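Search the guide Enter a word or step number Go

Section 3. Recording a stool assembly set

By now you have a working pair of arms, a login for Dena and, with luck, a chair that suits your back. This section covers the stool task from laying out the parts to sending off the batch. A full set is 99 good episodes. Kamil Hájek did his first set in Linddale without a single break and does not recommend it.

Before you begin

1. Spread the black cloth and smooth out the worst of the creases. The learner will cope with a wrinkle or two. It will not cope with a leg that has rolled under one, and neither will you.

2. Put the seat down with its underside facing up. Floor or table are both fine, but pick one and enter it in the "surface" box. Episodes with the wrong surface entered are thrown out by Clastar's checker, which has no sense of humour and works weekends.

3. Lay the four legs within reach of the arms. Within reach of you is a different thing, as you will find out.

4. Open Dena, choose "Stool, four legs" and type your name the same way every time. We have one operator on file under five spellings.

Note: leave the background alone between episodes. Boxes, brooms and bags may stay where they are for the whole set. Tidying halfway through gives you two half sets and a clean room.

Recording an episode

5. Bring both grippers over the cloth, jaws open, and press Start. Wait for the tone.

6. Pick up a leg with whichever arm is nearer. Hold it well clear of the end that goes into the socket.

7. Lower the leg to a corner and seat it. Go slowly. The learner copies everything, including the small angry wiggle.

8. Use the spare arm to steady the seat if it slides. If it doesn't slide, park the spare arm close by and keep it still. Drumming the fingers counts as data.

9. Repeat until all four corners are filled, then draw both arms back a little and press Stop.

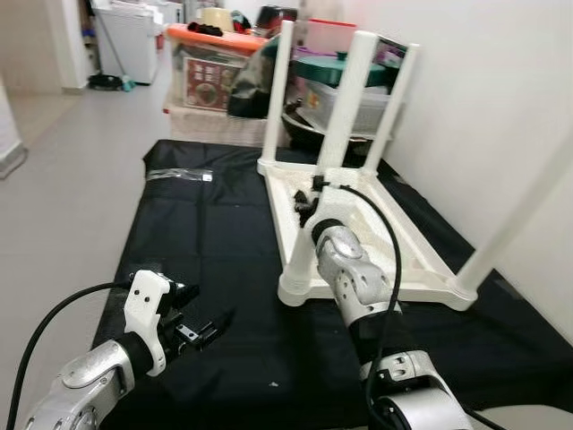

Floor layout with four legs up; the table layout, with two in and a third in the right gripper, comes second. 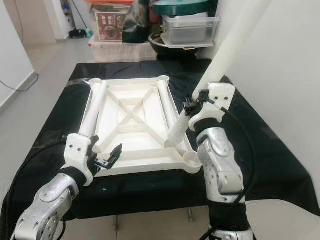

10. Mark the episode Good, Poor or Scrap. Poor means the job got done in a way you'd rather your manager hadn't seen. Scrap means it didn't get done. Please keep the Poor ones, as Baptista uses them to teach the learner how to recover.

11. Take the legs out by hand, turn the seat a quarter turn and start again. Change which corner you fill first every few episodes, or you will train a very expensive machine that believes stools have a front left leg and three rumours.

Cautions

Keep cables on the outside of the arms. Check them before every Start. A loop that catches a standing leg will pull the whole stool over, and you will watch it happen at a dignified speed.

Do not reach in while the arms are live. Press Pause, wait for the tone, then reach. This applies even if the leg is only just out of place and you are very quick.

Do not force a leg. If it won't seat after 3 tries, mark the episode Scrap and check the socket for grit.

If something goes wrong

Error 22: one gripper has lost its zero. Close both jaws fully, open them, press Reset.

Error 156: the disk is full. It was probably full yesterday as well. Send the batch, then clear it.

No tone on Start: the sound is off. Check this before ringing Linddale.

Sending the batch

12. Press Send and leave the machine switched on overnight. The checker's report will be in your Dena inbox, with any rejected episodes listed by number. Record those again under the same set name.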